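Foros > Robótica y automatización > Normas y buenas prácticas

pinzaloca
Nos han pasado la guía interna de Plinness para grabar demostraciones con pinza de mano y quiero opiniones. Pide 50 tomas por objeto, revisar el agarre antes de cada tanda y descartar toda toma en la que el objeto gire entre los dedos. Lo último me parece exagerado. ¿Alguien la aplica entera?

Corkivham
Entera, no. La regla del giro la escribió alguien que solo agarra cubos. Con un mango fino tiras media sesión a la basura.

torno_y_medio
Pues yo la defiendo. Si el objeto gira y no lo anotas, la trayectoria que guardas ya no vale para lo que dices que vale. Nosotros cerramos siempre sobre el mango y dejamos la cabeza por encima de los dedos:

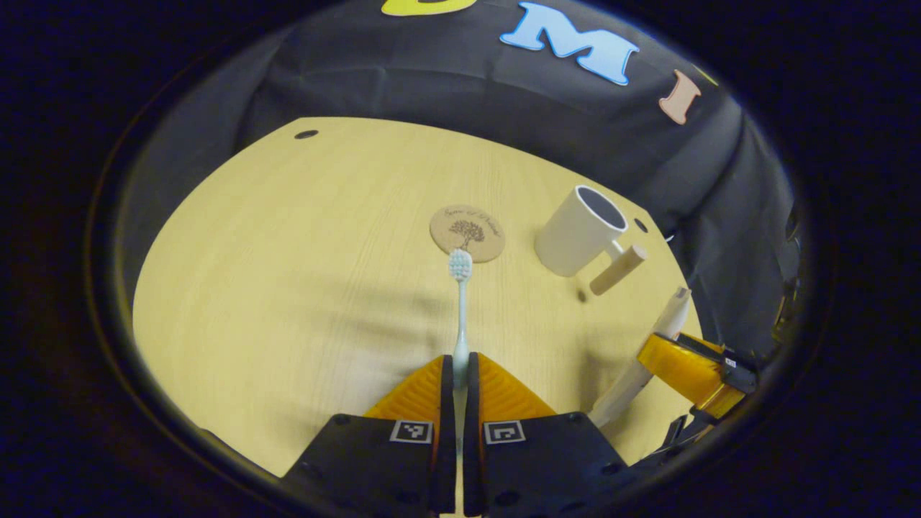
Agarre vertical del cepillo, con el mango entre las dos puntas naranjas.

Corkivham
Muy bonito, pero una foto no demuestra que aguante al moverlo. Y esas puntas acaban en ángulo – cuanto más arriba agarres, menos goma o lo que sea tienes haciendo contacto. ¿Dónde dice la guía a qué altura hay que cerrar?

torno_y_medio
No lo dice, ahí te doy la razón. Tampoco dije que demostrara nada.

Asix
Mi problema es otro: los marcadores. La guía exige que se vean los dos, uno por dedo, en toda la toma. ¿Quién comprueba eso en 2000 tomas? Aquí miramos casi 250 a mano en octubre y lo dejamos. Una norma que no se puede verificar es un deseo con numeración.

pinzaloca
Se supone que lo filtra el script de Acharya.

Asix
Se supone. ¿Tú has visto la tasa de falsos positivos publicada en algún sitio? Yo tampoco.

torno_y_medio
Pues se revisa una muestra y se apunta cuántas fallan. Mejor eso que nada.

Corkivham
Vale, pero entonces que la guía ponga el tamaño de la muestra. Y que separe «obligatorio» de «recomendable», que en la versión 2 está todo mezclado.

pinzaloca
Les escribo y pego la respuesta en este hilo. De momento seguimos anotando los giros sin descartar.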